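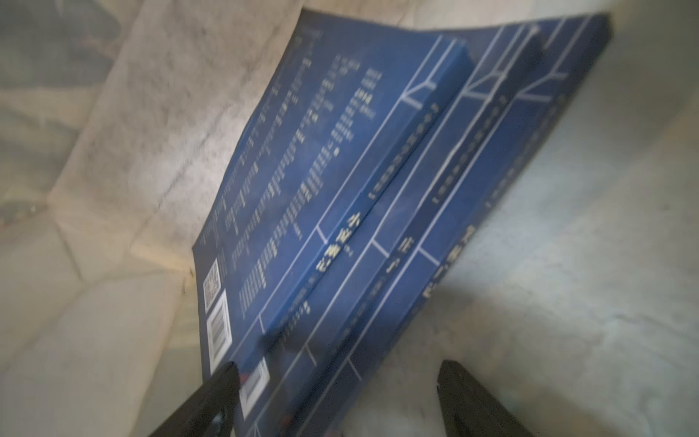 Two blue paperbacks between the Moso fingers.

Step 1: Set the grip
I've had the Ultau kit since May and I love it! Start at 60 percent force for paperbacks (mine bent a cover at 76).
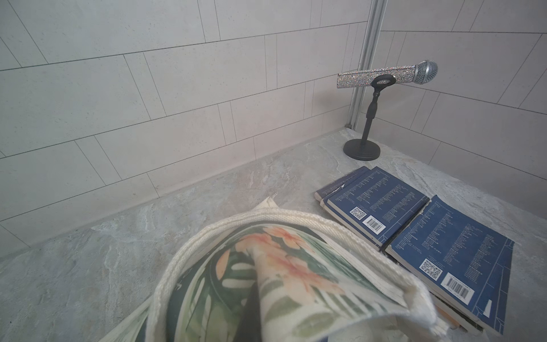

Teaching a pick takes a little patience. Open the Ultau app, tap Teach and jog the arm over your book. I'd go for one that's clear of everything else first, and save any tucked behind something, like the blue one partly hidden by the floral tote, for later. Save the point and run it slowly.

Step 2: Lift it upright
Pinch the low end of the spine, then raise the wrist at speed 110.

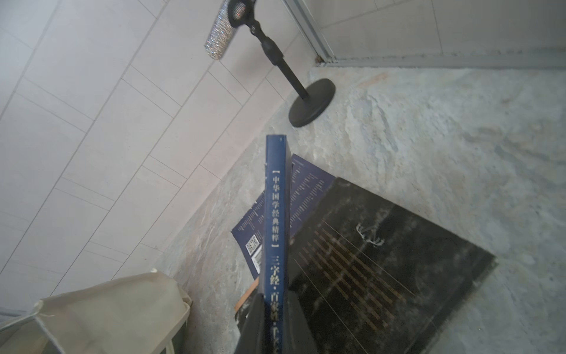 Step 3: Let go
Lower it, open the fingers and back straight out.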